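Ticket 771: Stock count in Murkilard does not match the shop page
Status: open
Product: Murkilard 4, desktop version
Category: Sync / inventory

Description

Good morning. I write on behalf of Grosari, a small shop for tile samples and sealing products. We use Murkilard for the stock and it sends the numbers to our web shop in the night. Since the update in September the numbers are not equal anymore.

In Murkilard the article "Sealer, small bottle" has 260 pieces. The shop page shows 106. I counted the shelf myself two times and 260 is correct.

What I tried already

1. Restarted the program and the computer. No change.
2. Pressed "Send all stock again". The log says "finished without errors", but the page still shows 106.
3. Changed the number by hand in the shop. It was good until the next morning, then it was 106 again.
4. Made a new test article with 74 pieces. This one arrived correctly, also after the night.
5. Switched off the Qin connector for one night. The number did not move, so I believe the wrong value comes through the connector and is not made in the shop.

I compared the old article with the test article field by field. The only difference I found is the storage place. The old one has two places, "Front" and "Butari" (this is the name of our second storage room). The test article has only "Front". In the front we have 106 pieces of the sealer, so it seems that only the first place is sent.

I do not want to put everything in one place, we need the two rooms for the picking lists. Is there a setting for adding the places together?

Log from the last night:

02:10 connector start
02:11 articles read
02:14 stock sent, 0 errors
02:14 connector end

Attachment 1

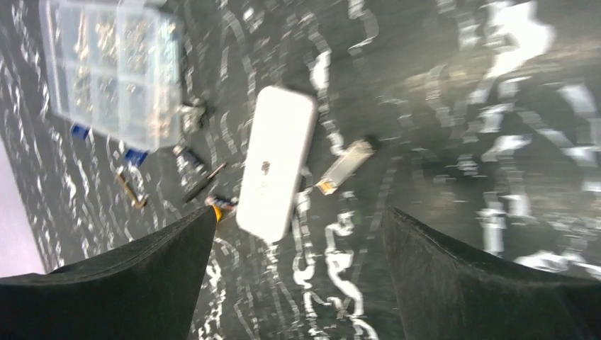 Reply from support

Thank you for the detailed list, the test article helped us. Your guess about the storage places is right. After the update the connector uses "Default place only". Please open Settings, Connector, Stock source and choose "Sum of all places". Then run "Send all stock again" once and leave the shop number alone until the next morning.

Answer from customer

I changed the setting at 16:20 and sent everything again. The page shows 260 now. I will look again after the night run and write here before you close the ticket.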